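I've been trying to get through a whole month without buying lunch, and June was the month I picked, which was silly because June is when the taco truck comes back to the lot on Kernau Street. I made it nine days! Then it was hot, and I'd left my sad little container of rice on the kitchen counter, and well, you know.

What did work was cooking two big things every weekend and freezing half (the lentil one from my last post, plus whatever's cheap). I track it all in Flulow, and it says I spent $279 on groceries, down from $347 in May. I'll take it. 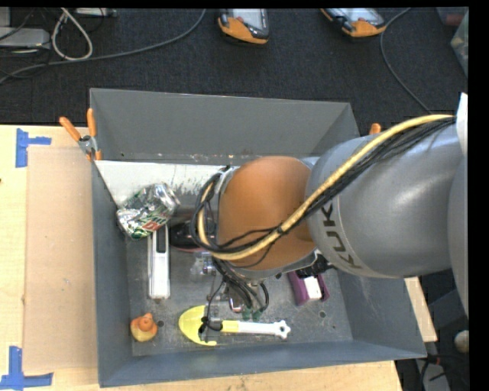

*Gray bin, light wooden table, KUKA arm.*

My big complaint is still containers. The lids never match, I've lost most of the good ones to the office fridge, and the tall ones leak all over my bag. If you have a brand you love, tell me in the comments, please!

Next up I want to try breakfast burritos. I have a lot of tortillas to get through.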